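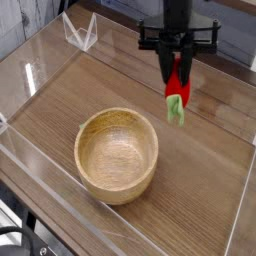 Wooden bowl and gripper with red chili-shaped item

Rep Basketball Program, coaches and managers meeting
07/07/2019, upstairs room at the Garden

Chair: Branwen Howells
Present: coaches and managers from U14, U16 and U18, boys and girls, plus Ovanis court bookings rep for item 3 only
Apologies: U12 girls manager, U18 boys assistant

Opened late, projector cable missing. Went without.

1. Last minutes
Accepted. One correction, the U16 scrimmage was at the Cosetti gym, not here. Fixed on the master copy.

2. U16 and U18 selections
Long one. 23 kids at the second U16 boys trial, same for spots as last year. U16 coaches want to carry two development players who train but don't suit up on game day. Howells fine with it if parents told in writing before fees are paid, last season's mix-up still sore. U18 girls coach against it for her group, says kids that age would sooner play domestic and get minutes. Left to each coach.

Point guard depth in U18 boys is thin. One of last year's guards has moved interstate, the other is coming back from an ankle and won't do contact drills yet. Coach will look at bringing up a bottom-ager from U16. U16 coach not thrilled. The two of them to sort it out and tell Branwen by end of week.

Feedback calls to players who missed out: coaches to ring, no more emails. Agreed, some grumbling.

3. Court time
Ovanis has offered a later slot on the back court at $95 a session. Front court not available until December, floor being resanded. Discussion on whether U14s can realistically finish that late on a school night. No. U18s take the late slot, U14s keep the early one, U16s share and run half court each if both squads are on. Rep to confirm the ring on the far end gets looked at, it's been sitting low on one side and the kids are shooting at it anyway.

Manager for U16 girls asked about storage for balls. Cage is full. Take them home for now.

4. Scouting and college enquiries
Three families have asked what the club does about US college interest. Short answer, not much so far. Szulc Recruiting have emailed again wanting to film games and sell highlight packages direct to parents. General feeling was wary. Coaches ok with filming if the club approves it first and every family in the game has signed the form, not ok with anyone approaching kids on the bench or in the carpark. Branwen to write back saying that, politely.

U18 girls coach will put together a one page sheet for parents: academic subjects, who to email, what a realistic timeline looks like, keep your marks up. Wants it clear the club doesnt promise offers or rankings to anybody.

Also raised, players posting that they have "interest" from colleges when it's a camp flyer that goes to everyone. Coaches to have a quiet word.

5. Winter tournament
4 teams entered. Draw not out. Roughly 20 billets needed if the regional clubs all come, managers to put the call out again, response so far poor. Uniforms: new singlets are here but the U14 boys numbers are doubled up, two sets the same. Going back to the supplier. Old singlets to be used if not back in time, nobody to write on them with texta like last year.

Scoretable roster. Every team covers the game after theirs. Parents need to know how to run the shot clock, short session before training next week, U16 manager runnning it.

6. Other business
- Ice packs low again. Branwen to order.
- U14 girls asked for a warm up playlist. Fine, clean versions only.
- Referee abuse from the sideline at the last home round. Same parent as before. Branwen will speak to him and it goes in the incident book.
- First aid refreshers overdue for U16 boys staff. Book it.

Next meeting after the tournament, same room. Date to be sent round.

Closed when the cleaners needed the room.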